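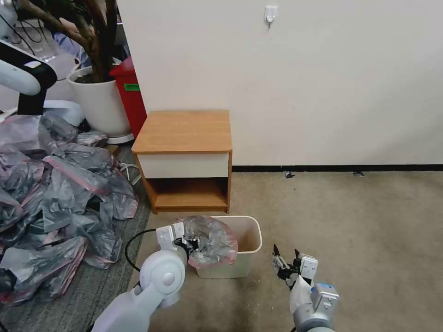 Nightstand and wastebasket, furnished room

How to register a furnished rental with the Villel Housing Office

You need to register before a tenant moves in. Get Form 8 from the Senden Street counter or by mail. Fill in the owner's name, the address of the unit and the monthly rent. Sign both copies.

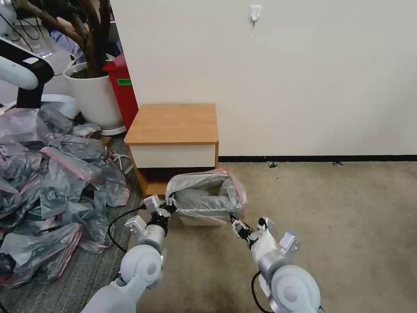
Page last changed: October 1, 2023

Bring the form and proof of ownership to the counter. If an agent is filing for you, add a signed letter naming the agent. Units in the Umach and Kimaro districts also need a zoning slip. Review takes almost 30 days. Forms that came in during September are being handled first.

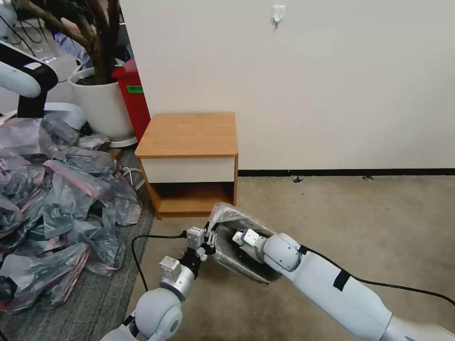
The inventory goes on page 2 of the form. Write one line for each item and note its condition. A nightstand like this one, with a drawer and an open shelf, is a single item. List small things fixed to the wall too, such as the white adhesive hook. Leave out carpet and baseboards. The tenant signs at the bottom and keeps a copy.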